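Search jobs Keyword or location Go

Posted in April by Tarun Rawat, Dristbridge

Call for participants – household folding study

Dristbridge is recruiting 17 adults for a study of cloth handling in ordinary homes. The question is narrow: can a machine fold a garment on a bed to a standard the household would accept without refolding it? Our current policy, Sulow, handles towels on a plain table. Soft surfaces and printed bedding remain difficult.
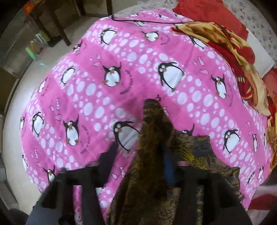

Participants work at home with a hand-held gripper, on their own beds and with their own laundry. Each session lasts some 100 minutes and there are 4 sessions. Garments are picked up, laid out, folded and stacked. Failed folds are kept in the record and should not be repeated unless the task sheet says so.

Patterned cloth on patterned bedding is of particular interest. Sulow often loses the garment edge under these conditions, and the older Russo controller does no better.

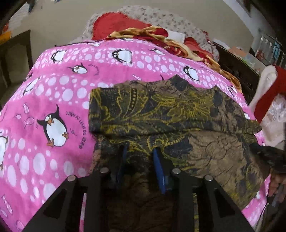

Folding a patterned garment on a printed sheet, gripper and hand together.

Requirements: age 18 or over, normal use of both hands, a bed reachable from at least one side. No technical background is needed. Training takes place at the Clandivik office and starts at 9 a.m. – travel is refunded.

To apply, write to Tarun Rawat and state your bed size and the hours you are free.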